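Clarenville Farm Succession Pack

Product code CFS-5. Sold by Plornley Rural Supplies for Land and Family Businesses

A boxed planning pack for farming families who need to get wills, tenancies, partnership papers and the rest of it into one place before they go and see a solicitor. Saves paying someone by the hour to hunt for a field number.

Put together by Nandini Pinto, who spent years on the advice side and got fed up of carrier bags full of paper turning up on her desk. Second version now. Bigger type, better tabs, and the partnership section has been redone from scratch.

What you get

Ring binder, A4, green cloth cover, lever arch
102 printed sheets, hole punched, numbered
5 card dividers with tabs
Guide booklet, 51 pages, plain English
Fold-out family and ownership chart, pencil friendly
Document wallet, zip top, for deeds and orginals
Spare labels

Sections in the binder

1. Land and buildings. Title numbers, field parcels, who holds what and in whose name. Room for unregistered land, which catches a lot of people out. Rights of way, wayleaves, sporting rights, water.

2. The business. Sole trader, partnership or company. If there's a written partnership agreement, where it is and when somebody last read it. If there isn't, a set of sheets to note down what everyone thinks has been agreed. Do these separately, then compare. Can be a bit of an eye opener.

3. Family. Who works on the farm, who doesn't, who is owed what. Loans between parents and children. The house. Sheets for off-farm sons and daughters too, and they should get to fill in their own.

4. Tenancies and lets. Cottages, grazing, storage, the yard, the old dairy if it's rented out. Start dates, end dates, notice, rent reviews. Include the handshake ones.

5. Wills, powers of attorney and insurance. Dates, where they're kept, who the executors and attorneys are. Policy numbers. Pension nominations, which most people have forgotten they made.

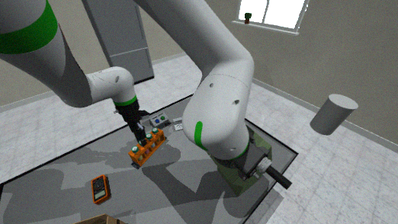 Diversification sheets (new)

Extra set in the back of section 2, no added cost. For farms with units let to other trades – workshops, offices, storage, a wedding barn. Covers who pays rates, who insures the fittings, what happens to the lease if the farm changes hands, and whether the income goes through the main partnership or a separate company. Take these to your accountant as well as your solicitor, the tax treatment of let buildings isn't the same as land you farm yourself and the rules do change.

How to use it

Give it a few evenings. Start with section 1 as it's the dullest and the easiest. Leave blanks where you don't know. A blank with a question mark is far more use to an adviser than a guess.

Pencil first, pen later. Photocopy anything you hand over. Keep the binder somewhere dry, and tell at least one other person where it is.

Please note

The pack is not legal or tax advice and filling it in does not change who owns anything. It doesn't make a will. You'll still need a solicitor, and probably an accountant and a land agent. Written for England and Wales. Scottish version is being worked on, no date yet.

From customers

"Did ours over lambing, bad idea, but it got done. Solicitor was pleased with it. Found out the bottom meadow was still in my grandfather's name." – Iara Montecinos

"Good solid binder. Could do with more sheets for machinery." – Yáñez family, mixed farm

(Machinery sheets now availible separately, see below.)

Extras

Refill sheets, full set
Machinery and livestock inventory pad
Second document wallet
Brurkance fire-resistant deed box, takes the binder flat with the lid shut

Orders and delivery

In stock. Printed in batches of 300, next batch October. Orders in before 2pm go out the same working day. Signed-for delivery on the deed box as it's heavy.

Returns accepted if the sheets are unused. Once written on we can't take them back, sorry.

Farming groups and discussion groups – ask about bulk boxes. Nandini will do an evening talk if there's a hall and a kettle. Ring the shop or use the contact form.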